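Setting up your Keron yoghurt maker

4. Getting your first batch going

Homemade yoghurt is one of the nicest things you can do with a pint or two of milk, and the Keron does nearly all the work for you! Read this section through once before you start, then keep it open beside you.

4.1 Choose your spot

1. Put the Keron on a flat, level surface, away from draughts and direct sun.
2. Leave a hand's width clear on every side so the vents can breathe.
3. Check that the lead reaches the socket without pulling. Do not use an extension reel.
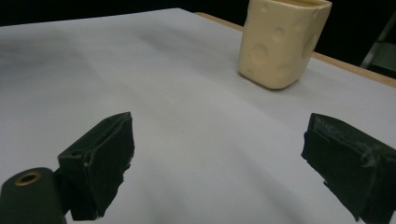
4.2 Warm the milk

1. Pour whole milk into a clean pan, up to two fingers below the rim.
2. Heat it gently, stirring now and then, until it starts to steam and small bubbles show at the side.
3. Take it off the heat and let it cool until you can hold a clean finger in it to a slow count of ten.

CAUTION: Never pour hot milk straight into the glass jars. They can crack.

4.3 Add the starter

1. Spoon 125 g of plain live yoghurt into a bowl. Any full-fat sort will do, but check the label for the word "live".
2. Add a ladle of the cooled milk and stir until smooth.
3. Tip the mixture back into the pan and stir slowly – a whisk makes too much froth.

Note: If you bought the Vurnine dried starter, use one sachet and skip steps 1 and 2. It takes longer to set the first time, so be patient with it.
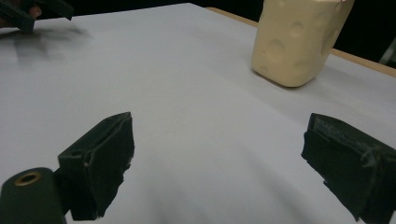
Fill the jars to the line, leave their lids off, and close the big clear cover. Turn the dial to 2 for a mild, creamy yoghurt or higher for something sharper (my own favourite, and lovely with stewed plums). The green light comes on and stays on until the batch is done.

CAUTION: Do not move or knock the Keron while the light is on. The yoghurt will split.

4.4 Chill and keep

1. When the light goes out, unplug the Keron and lift out the jars.
2. Put the lids on and chill them overnight.
3. Eat within a week, and save a few spoonfuls from the freshest jar to start your next batch.

Spare jars and lids are sold in the Tamham shop under part number 972.

Guide written by Ah-rin Ok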